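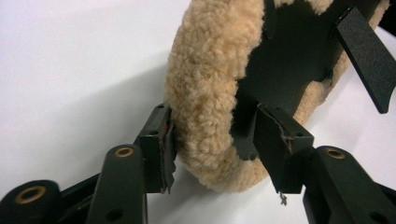
Why did the robot drop the slipper?
How worn-out fingertips cause faults, and how engineers find them

A gripper is the part of a robot that holds things. It does the job of a hand, although most grippers have far fewer fingers than you do. Many have two. The fingers close from opposite sides until they press on an object, and the object is then lifted.

The gripper at the top of this page is worked by a person holding it. It has two black fingers, and they are closing on a thick ring covered in tan fleece. One finger presses on the outside of the rim. The other is pushed into the dark green hollow in the middle.

Look closely at the inner edge of the left finger and the front of the right one. Both are worn. The surface is torn and ragged, and a tiny pale grey scrap hangs from the tip of the right finger. Damage like this is small, but it can lead to a fault.

What went wrong at Driltotholm

Driltotholm is a warehouse where slippers, hats and blankets are sorted into boxes. A robot arm called Prorimeo does part of the sorting. It has a two-fingered gripper, and each finger has a pad on the inside.

In October the arm began to drop things. It closed its fingers on a slipper, lifted it, and let it slide out on the way to the box. The arm then carried on to the box and opened its fingers over it, with nothing between them. It did not know that the slipper was missing.

Prorimeo had made 657 lifts on that set of pads before the first drop. By the end of the test it had made 972, and drops were happening more and more often. Syafiqah Santoso, the engineer in charge of the arm, stopped it and began to look for the cause.

What holds an object in a gripper?

Friction holds it. Friction is a force that acts where two surfaces touch, and it works against sliding. Press your palms together and try to slide one over the other. Now press harder and try again. It is more difficult the second time, as a harder push gives more friction.

The amount of friction depends mainly on two things:

How hard the surfaces are pressed together.

What the surfaces are made of, and what state they are in. A rubber sole grips a dry floor well. A sock on the same floor slides.

A gripper pad is chosen to give plenty of friction. If part of the pad tears away, the material underneath may be smoother or harder. A loose flap can also fold over and get between the finger and the object. The finger still pushes just as hard, but the object can slide.

Why soft things are a special problem

A wooden block keeps its shape when it is squeezed. Fleece does not. It squashes, and the curly fibres on the outside can move before the part underneath does. The finger may be gripping only the fibres while the heavier part hangs below them.

Soft things also hide mistakes. When a gripper closes on a block, the fingers stop suddenly, and the robot can tell that something is there. When it closes on fleece, the fingers slow down gradually. The signal from the motor is harder to read.

A ring adds another difficulty. It can be held right across, with the hole between the fingers, or by one side, with one finger in the hole. Holding one side leaves the rest of the ring hanging, and its weight tries to twist it round. A pad in good condition resists the twist. A torn pad has less surface left to do so.

Finding the fault

Engineers try not to guess. They list the possible causes and test them one at a time, changing only one thing in each test. If two things are changed together and the fault goes away, there is no way to tell which change mattered.

Test 1. The motor. Syafiqah put a force meter between the fingers. The squeeze was the same as when the arm was new. The motor was working properly.

Test 2. The joints. The arms of a gripper turn on pins. If a pin becomes loose, the fingers can close crookedly. She moved each finger by hand and found no wobble. (Some grippers have metal rings, called bushings, lining these holes so that they wear more slowly. There are three gold-coloured ones in the picture.)

Test 3. The camera. If the camera is knocked, the robot reaches for the wrong spot. The fingers were closing in the right place.

Test 4. The pads. She fitted new pads and left everything else alone. The drops stopped.

The fourth test showed the cause. The old pads had torn along their edges, and the robot's program had no instruction to check them.

Two changes

The first change was to the timetable. The pads at Driltotholm are now inspected after every 252 lifts, which is one morning's work. Philomena Sarpong, who looks after the machines on the early shift, stops the arm and examines both fingers under a lamp. A pad with a tear longer than 5 millimetres is replaced. A loose scrap is removed even if the pad is being kept -- it could fall into a box or catch on a blanket.

The second change was to the program. After each lift the arm now pauses and closes its fingers very slightly. If they meet no resistance, the object has gone. The arm stops and a yellow light comes on.

Is a dropped slipper dangerous?

Not very. It falls a short way and lands on a mat. The same fault in another place could matter a great deal more. At the Trurkgate works, a gripper of the same size lifts glass jars, and people walk past on the other side of a fence. The fence would still be needed if the pads were perfect, as any machine part can fail between one inspection and the next.

For the same reason, never put your fingers near a gripper to see whether it is working. Before anyone touches the pads at Driltotholm, the power is switched off at the wall and the switch is locked. The person doing the work keeps the key in a pocket until the job is finished.

Try it yourself

You will need two wooden spoons, two wide rubber bands and a woolly hat.

1. Hold one spoon in each hand and pick up the hat between the handles. Give it a gentle shake.

2. Wind a rubber band round each handle, and pick up the hat again. Try to squeeze no harder than before.

3. Take one band off and repeat the test with one bare handle and one covered handle.

4. Write down what happened each time, including the tries that went wrong.

Words used on this page

Bushing: a ring or sleeve that lines a hole in a machine.

Fault: something in a machine that is not working as it should.

Friction: a force between touching surfaces that works against sliding.

Pad: the part of a gripper's finger that touches the object.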